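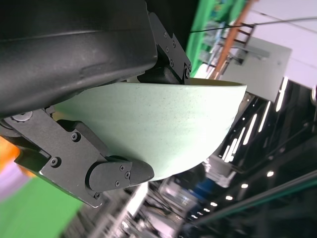

サイト内検索 キーワードを入力 検索

4.3 遠隔操作による教示データの記録

本節では、操作卓 Vorum を用いて双腕ロボットに卓上の片付け作業を教示し、記録ソフトウェア Plimlow に1試行ずつ保存する手順を説明する。設置と原点合わせ(4.1、4.2)は完了しているものとする。

注意:操作卓を有効にする前に、左右のハンドの可動範囲に人の手や工具が入っていないことを確認すること。非常停止ボタンは操作者の手の届く位置に置く。

4.3.1 準備

1. 作業台の布のしわを手で伸ばし、対象物と容器を配置表どおりに置く。
2. Plimlow を起動し、頭部および左右手首のカメラ映像が更新されていることを確認する。
3. 操作卓のレバーを中立に戻し、[同期]を押す。表示灯が点滅から点灯に変わるまでレバーに触れない。
4. 試行時間の上限を 90 秒に設定する。

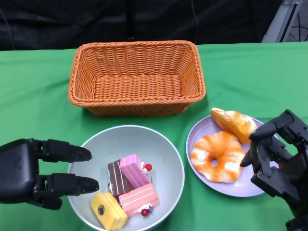
文・構成:Ollham 技術文書係 / 5月改訂

4.3.2 記録

1. [記録開始]を押し、開始音が鳴ってから操作を始める。
2. ハンドを対象物の上方へ移動し、指を開いたまま下ろす。
3. 把持した後、一度停止してから持ち上げる。
4. 容器の上で指を開き、対象物から指が完全に離れたことを映像で確認してから退避する。
5. [記録終了]を押し、「成功」「失敗」「破棄」のいずれかを選ぶ。

注記:左右の腕を同時に動かす試行では、先に退避する側を作業指示書に明記する。指示のない場合は左腕を先に退避させる。 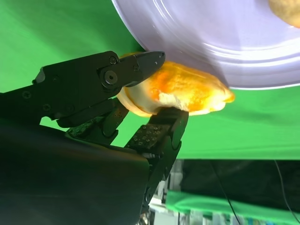 把持位置の選び方は、試行間のばらつきに大きく影響する。頭部カメラだけを見て指を閉じると、下側の指の高さを誤りやすい。手首カメラの映像に切り替え、2本の指が対象物の上面と下面に当たっていることを確かめる。皿の縁のすぐそばで食品を挟む場合は、突起の並んだ下側のパッドが食品の下面に当たる高さまで手首を調整する。縁に接触したときは操作を中断し、その試行を「破棄」とする。

食品模型のように形の不ぞろいな対象物では、把持力の設定を初期値のままとし、滑りが生じるときに限り1段階ずつ上げる。変更した値は試行メモ欄に記入する。把持力を試行の途中で変更してはならない。

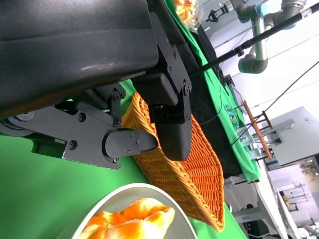

変更後の設定は、操作卓の電源を切ると初期値に戻る。作業を翌日に持ち越す場合は、設定ファイルを書き出しておくこと。

4.3.3 保存と確認

1. 試行一覧を開き、各試行の映像と関節角度の時刻が一致していることを確認する。
2. 保存先に Mohmand 共有領域を指定し、[転送]を押す。1回の転送は 175 試行までとする。
3. 転送後、一覧の件数と保存先の件数を照合する。

注記:試行番号は通し番号で付与される。前回の最終番号が 1,744 であれば、次の試行は 1,745 となる。「破棄」とした試行の番号は再利用されない。

注意:転送中に操作卓のケーブルを抜かないこと。転送が中断した場合は 7.2 を参照し、未転送の試行のみを再送する。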